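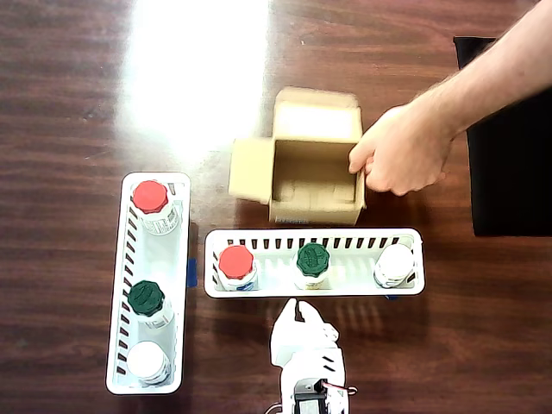

About us

Hello, and welcome to Flarkarwood! I'm a piano teacher, and this is my little music school for grown-ups who always meant to learn and never quite got round to it.

I started teaching in my own front room 13 years ago, with one upright piano (a Barta, a bit yellow in the keys, still going) and a neighbour who wanted to play one song at her sister's wedding. She learned it in 9 weeks. Then she told everyone at the reception, and by July I had a waiting list and a very fed-up family who couldn't get to the telly.

So we moved. We're now above the old bank on Tomach Street — up the stairs, second door, mind the step — and there are 3 teaching rooms, a kettle and a sofa for people who turn up early. I teach piano, and I have two colleagues who look after guitar and singing.

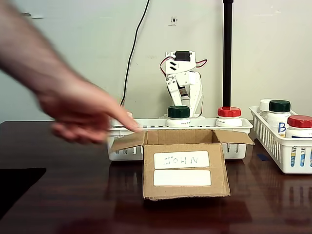 Most of our pupils are complete beginners. Some had lessons at school and hated them, and I do understand, I had a teacher who rapped the piano lid with a ruler! We don't do grades unless you ask for them. You bring the music you like, and if it's too hard I'll write you out an easier version (I've done a lot of film themes, and one very long sea shanty).

Lessons are half an hour or an hour, daytime or evening. You don't need a piano at home to begin with. A small keyboard will do for the first few months, and we have a few to lend out if you'd like to try before spending any money.

Twice a year we put on a get-together we call the Grurkosex. It's a silly name from a misprinted poster and it stuck. Up to 23 people play, the rest eat cake, and you can stop halfway through and start again as often as you like. Our next one is on September 22, 2026, and you're welcome to come and listen even if you've never had a lesson with us.

If you fancy a chat first, ring or drop me a line through the contact page. I'm usually teaching until teatime, so leave a message and I'll call you back in the evening.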